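Where Does the Water Go?
Why a dryer dries, and why it eats lint

Your socks come out of the washing machine heavy and cold. Less than an hour later they come out of the dryer warm and fluffy, usually with one missing. We can't help with the missing one. We can explain the rest.

Water likes to leave

Leave a wet T-shirt on a chair and it will dry all by itself. It will also make the chair damp and annoy whoever owns the chair. The water leaves as water vapor, a gas you can't see, made of bits of water so small they float off into the air. This is called evaporation. Puddles do it. Wet dogs do it too, mostly near the couch.

A shirt on a chair is slow. A dryer hurries things along with heat, moving air and tumbling.

Heat gives the tiny bits of water extra energy, so more of them break loose. Moving air carries them off and makes room for the next lot. Tumbling keeps the clothes from sitting in a wad, which is what they would do if left to themselves. A wad of wet jeans can stay soggy in the middle for ages. You may have found this out by forgetting some in a gym bag.

What happens to the air

In many dryers the damp air goes out through a fat hose to the outdoors. That is the warm, soap-smelling breeze you sometimes walk through on the side of a house. Other dryers cool the air down until the vapor turns back into water, and the water drips into a tank. Someone has to empty the tank. In most families there is a long discussion about who.

Look inside the drum

The drum is the big metal barrel that spins. Air has to get in and out of it while the clothes stay put, so many drums are full of holes. The one in our photo has lots of small round ones in the back wall, and more along the lower curve. A hole that size lets air through easily and is no use at all to a leopard-print garment.
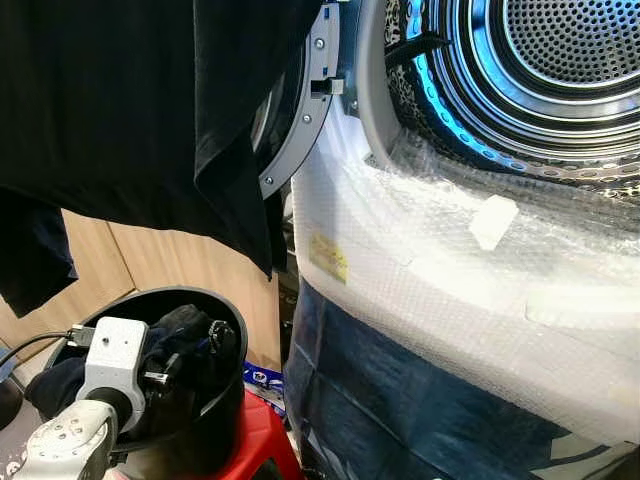
Doors matter more than you would think. A dryer shouldn't spin with its door open, or your pajamas would be all over the floor and hot air would be warming the laundry room for nothing. The black hook on the door ring is the latch, and the small silver plate on the body of the machine is beside it. Shut the door properly and the dryer is allowed to start. Leave it open a crack and it will sit there doing nothing until you notice.

About that lint

Lint is your clothes, a little at a time. Tumbling rubs tiny fibers loose and the moving air carries them to a screen. Ask a grown-up to clean the screen before every load. Lint burns easily, and a clogged screen slows the air down.

Try it

Wet 3 matching washcloths and wring them out. Roll one into a ball, lay one flat on a plate and hang one up where there's a breeze. Check them every hour and write down which one dries first.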